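Help Center > Games & Puzzles > Chess Mats > Ticket: Coordinates don't match our games

Print this ticket | E-mail this ticket

Opened: 2025-08-01
Product: Nestix roll-up chess mat, green and white, with piece set
Bought from: Maes
Status: Solved (mostly)

What's going on

Hi there! I bought the Nestix mat in June to replace the old folding board we'd been using at Custungate, and I love it, so please don't read this as an angry ticket. It's a confused ticket. We've started writing our games down and nothing I write down makes any sense when I try to play it back later. I opened with the king's pawn on Wednesday (I always open with the king's pawn, I'm very boring) and what I had on paper was d7 to d5. Then my bishop came out from a square that shouldn't have had my bishop on it. By move ten I had no idea what I was looking at and gave up and made toast.

My first thought was that the numbers had been printed the wrong way around at the factory. I have the cream pieces, and the numbers on my side are the high ones. The old Famar board had no letters or numbers at all, so this is all new to me, and I didn't want to send back a perfectly good mat if I'm the one doing something silly.

The cream pawns are on the row marked 7, and the row behind them is 8. I'm pretty sure white is supposed to be down at 1 and 2?

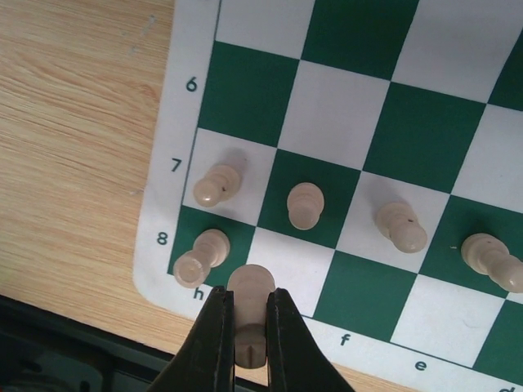 Reiko Higuchi: Thanks for writing in, and yes, white starts on 1 and 2, so it sounds like the cream pieces are at black's end. I don't think it's a print fault. Could you check two things for me before we talk about a replacement? Sit on the side where you play cream and tell me which letter is at your left hand, a or h. Then tell me the color of the corner square at your right hand.

My answer, same afternoon

The letter at my left hand is h. The corner at my right hand is white, and I did know that one! "White on the right" is the only rule I remember from when I was a kid, and I check it every time I roll the mat out. That's why I was so sure I had it the right way around.

Reiko wrote back that white on the right works from both ends of any board, so it'll catch a mat that's been turned sideways but it won't catch one that's been turned all the way around. I must have put this thing down at least 25 times and that had never crossed my mind. So the mat is fine. The printing is fine. I'm a bit embarrassed, but fine.

She gave me some steps to go through and asked me to note down what happened at each one, so that's what the rest of this is. Sorry about the length, I type the way I talk.

Step 1. Leave the pieces off and look for the a

Took everything off, walked to my usual chair, and turned the mat until a was at my left and 1 was the row closest to me. Checked the right-hand corner too: still white. So now I have two checks and they agree with each other. I also found out that I've been rolling the mat up from the 1 end every time, which means it always opens with the 8 end toward whoever is holding it. Mystery solved, I guess. I roll it from the other end now.

Step 2. Pawns first, then the big pieces

Reiko said to put a color's pawns down before anything else, and to read the number beside them out loud. Cream on 2, dark on 7. I felt ridiculous saying it out loud the first time but it does work. I've been doing the dark side completely, then the cream pawns, and only then my own back row, because my own back row is where I make the mistakes.

I'll mention one small gripe while I'm at it. The dark brown pawns sink into the green squares quite a bit, and the cream ones do the same thing on the white squares. Every other pawn jumps out at you and the ones in between kind of fade – not a disaster, but when you're setting up in a hurry you can miss one.

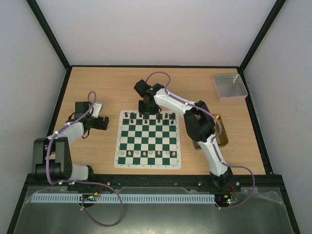
Step 3. King and queen

Okay, this was the other half of my problem. When the mat was turned around I'd sometimes set up by the letters (queen on d) and sometimes by the color (queen on her own color), and those two rules were giving me different squares! With the cream pieces at the 8 end, d is a green square for the queen and e is the white one. So half my games had the king and queen swapped and the other half had them right with the wrong letter beside them. No wonder the bishops looked lost.

With the mat the right way around, the cream queen goes on d1 and it's a white square. Both rules say the same thing. I've done it over and over now and it has come out right every time. The dark queen goes straight across from her on d8, which is green.

Step 4. The lifting corner

I'd put this in the "anything else" box and nearly forgot it. One corner of my mat used to come up after it had been in the tube for a while, and a rook would lean. Reiko told me to roll it loosely with the printed side facing out, leave it for 90 minutes, then lay it down flat and smooth it from the middle toward the corners. I did it twice and mine has behaved since then. She also said not to put hot irons or hair dryers anywhere near it, and I'd like it on record that I had only been thinking about the hair dryer.

Step 5. Whole set out, then play a game and write it down

Put the lot out, both back rows, had one more look at the letters, and played. I opened with e4 and what I wrote was e4. I can't tell you how pleased I was. I lost, but I lost in a way I can look up afterward.

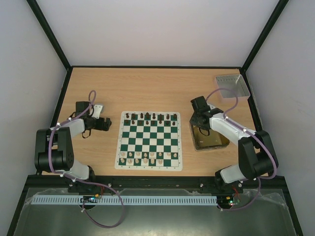 Both sides set out, with the middle four ranks clear.

Where it stands

You can close the coordinates part. The corner part too, unless it starts up again. I'd still like to pass on two wishes to whoever designs these: a slightly darker cream or a lighter green, so the pawns stand apart better, and a line on the tube label telling people to start with a1 at white's left. Reiko said she'd send both along, and that the label one has a decent chance at the next printing of 1,000 tubes. She was very patient with me. My notebook has 115 pages and the first nine are now nonsense, but I'm keeping them.

Reader comments (4)

pawnshopmoe: We had ours backward for an entire winter league. The scoresheets can be saved, by the way. If the king and queen were set by color, swap a for h, b for g and so on, and 1 for 8, 2 for 7. Every game comes out right.

Tillie R.: Does the rolling trick work on the bigger mat? My corner has been up since I got it and I've had a dictionary on it.

original poster: @pawnshopmoe oh that's wonderful, so the first nine pages aren't all nonsense! I'll try it on the Wednesday one. @Tillie R. no idea about the big one, sorry, but it didn't hurt mine any.

gambitgrandma: Agree about the pawns on the green. I turned on a second lamp and it helped some.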